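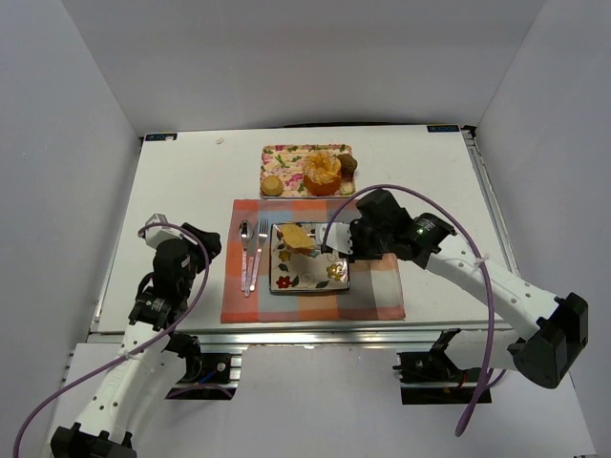
I had been promising myself a trip out to the Husto open workshop since February, and I finally made it over on a mild afternoon, with a bag of plums on the passenger seat and a notebook I barely wrote in. If you haven't heard of Husto, it's a shared workshop in what used to be a carpet warehouse, out past the Vinik rail yard where the road narrows and you become convinced you have missed it. I did miss it, twice. The sign is small and the entrance is around the side, up a loading ramp, so look for the green door and trust yourself.

I went mainly for the two-arm build. I'd been following the group's posts for months while my own single arm sat in the garage with a stripped shoulder gear, and I wanted to see how other people with day jobs and ordinary tools were getting on. The members call theirs Chou. I asked where the name came from and got three different stories, so I'll leave that alone.

They started Chou in a spare bedroom, on a door laid across two trestles. It moved to Husto when the neighbors below began to comment on the noise, and I must say I sympathized with both sides. Now it has a proper home, a white table closed in by plain pale panels at the back and sides, with a grooved metal rail along the front and the two arms mounted at that front edge. The long white links have little screw holes all over them, and the joints and wrists are black and quite chunky up close. What I noticed first, though, was the purple cable. It is thick and very purple, and it loops over each wrist and back down the arm with a small white tie holding it on the link. I have spent whole evenings fighting with cable that snags at the elbow, so I stood there admiring a cable loop for longer than is probably polite.

The job they had it on was setting a breakfast table, and I loved that. So many home builds spend their lives stacking blocks! They had put down a checked placemat in reds and oranges and soft greens, with a square flowered plate on it and a knife, fork and spoon to the left, and behind that a floral tray with the baked things. There was a big ring-shaped one with a pale dusting on top that I kept looking at, having skipped lunch. The right arm had a slice of bread in its fingers, tilted over the plate, while the left one stayed out of the way with nothing in its grip.

Bread is a mean thing to ask a gripper to handle, by the way. The member who was running the table told me they had squashed their way through a good many slices while they worked out how hard to close the fingers, and that a loaf changes its mind between morning and evening. Fresh slices fold and old ones crumble. The setting they like best is a gentle close, a short wait, then a slow lift, and if you're building anything similar I would copy that and save yourself a loaf or two. The same person said the patterned plate had been a nuisance for the vision side at first, with all those painted flowers, and they had thought of swapping in a plain one. They kept it in the end on the grounds that people own patterned plates, and I thought that was fair enough.

I asked about money, as one does. The frame and rails came secondhand, and the panels were offcuts from another member's shed project. The motors were where most of the budget went, and they bought those one or two at a time over a winter. The figure I was given for everything apart from the motors and the computer was roughly 200 dollars, which cheered me up no end. They print a lot of their own small brackets at Husto, and there was a shoebox under the bench full of earlier tries, some of them snapped clean across. I was allowed to rummage. The early ones are thin and pretty, and the later ones are fat and ugly and still in one piece.

The control software is a homegrown thing they call Utix. I won't pretend I followed all of it. You guide the arms through a task, it stores the motion, and later you go through the recordings and throw out the clumsy ones. They try for 50 good runs of a task before they let the arms have a go on their own, and they keep a paper tally pinned up by the kettle. Paper! I found that very reassuring. I was given a turn at guiding, and I was dreadful. I came at everything too fast and too high, and my shoulders were up by my ears the whole time. Apparently most visitors do the same.

The rest of the workshop is worth an hour too. There's a wood corner with a bandsaw, a long electronics bench with good lamps, and a sewing table where a member was making canvas covers for the 3D printers. The coffee is strong and costs whatever you put in the jar. Bring a sweater, as the big door stays open even when it shouldn't.

A few practical bits if you're thinking of going. Visitors are welcome from two in the afternoon, and entry is free, though a day pass to use the tools is 12 dollars. There is parking on the gravel behind the building, but it floods at the far end, so stay near the ramp. The bus from Vinik stops at the bottom of the road and it's an easy walk up. Ask before you put a hand anywhere near the arms, and leave your coffee on the shelf by the door.

I gave the plums to the electronics bench and came home with two spare brackets, a hand-drawn sketch of the cable loop and a firm plan to replace my shoulder gear before my next visit. The gear is on order. I've already moved the bikes to make room on the bench.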